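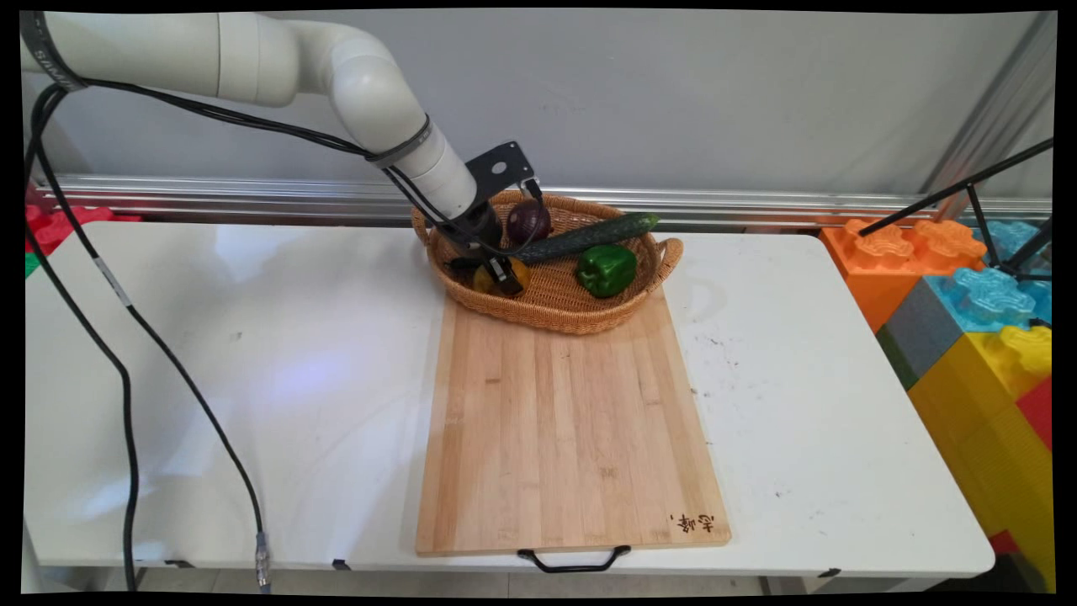

Progress report, second period: grasp planning and motion software for mixed produce
Prepared for Rundard by Zsolt Gulyás, Estden

In this period our main work was the new grasp planner, which we call Tapsell inside the team. The old planner chose a grasp for each object as if the object were alone on a flat surface. This was good enough for the first milestone, but your requirement is picking from containers, and there the old method fails often. The basket tests are now our standard case. With an onion, a cucumber and a green pepper lying close to the round fruit, the planner must find a place for two fingers without pressing the neighbors, and the wicker handle on the right end takes away a part of the possible approach directions. Tapsell treats the rim and the handle as obstacles from the beginning of the search, and it does not check them only at the end as before.

Work completed

The planner was run on 565 pick attempts on the real arm. Of these, 73 failed. We have read the logs of all the failures and sorted them by cause. The largest group is perception: the segmentation joins two objects of similar color into one, and the grasp is then placed on the border between them. The second group is the wrist. The arm reaches the pre-grasp pose, but the last part of the descent would bring the bracket too close to the rim, so the motion is stopped by our own safety check. In these cases nothing is damaged, but we count them as failures, as agreed in the project plan.

Ignacio Requena rewrote the part of the code that passes the point cloud from the camera node to the planner. Before, each cloud was copied three times. Now it is copied once, and the planner starts earlier. He also added a replay tool, so any attempt can be repeated in simulation from its recorded data. This tool was not in the plan, but we think it already paid back the time. Several errors we could not understand on the real arm were found with it in one afternoon.

For the segmentation we labeled 3,173 images in total. The labels are stored together with the version of the labeling rules. We changed the rules one time in March, when we decided that a stem belongs to its object, and the older labels were corrected.

Problems and delays

The force limit on closing is still one fixed value for all objects. It is safe for the onion and for the cucumber, but for soft fruit we consider it too high. We wanted to finish a limit per object class in this period and we did not. The reason is that the driver from Julton reports the finger current with a delay which is not constant, and our first controller became unstable with it. We now have a filter that estimates the delay, tested in simulation only.

A smaller problem was the calibration between camera and arm base. It moved slowly during long sessions, and for some time we looked for the error in the planner — this cost us nearly 9 working days. A short calibration check now runs at the start of every session and writes its result to the log.

Plan for the next period

First, we will test the delay filter on the real arm and bring in the force limits per class. Second, we will retrain the segmentation with more examples of touching objects of the same color. Third, we want the planner to try a different wrist angle before it gives up near the rim. Zsolt will do the controller work and Ignacio the other two tasks.

We do not ask for a change in the budget. We would like to ask for one decision from your side: if placing the object on the cutting board should be part of the next milestone, or only the pick and the lift. Both are possible for us, but placing needs its own test series, and we should know this before the end of May.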